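Vandana Pant still remembers the noise the left arm made on the Wednesday it closed too far. "It was a crunch – a small one, very polite," she says, laughing. "And then half a cup in each finger, basically!"

Pant looks after table-clearing trials at Doko, and she is wonderfully happy to talk about faults. This one took her and her colleague Mohit Nishad most of August to pin down. The arm would pick up cups all morning without trouble, then squeeze one until it split. Nothing showed up in the logs except a grip command that had been sent twice. 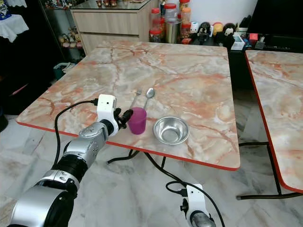 *Reading time: 2 min*

"Plastic cups are great teachers," Nishad says. "A steel bowl forgives you. A thin cup tells you right away that your force limit is gone."

The limit, they found, was being wiped whenever the wrist lost its connection and came back. The dropout lasted 300 milliseconds, too short to trip the alarm, which was set at 600. "So the gripper woke up with factory settings and carried on like nothing had happened," says Pant. "I loved finding that. I didn't love what it meant, though, with people reaching across the same table."

The pair traced the dropouts to a worn cable connector, which they replaced. They also changed the software: any break in the signal now stops both arms, and somebody has to walk over and restart them by hand. Nishad ran 66 forced dropouts to test it, pulling the plug himself each time, and the arms stopped on every one.

What's next? Pant wants to try the same test with the arms already holding something. "Do you let go or hang on? Ritu Pal and I have been arguing over that for 8 days," she says, "and I think she's starting to win."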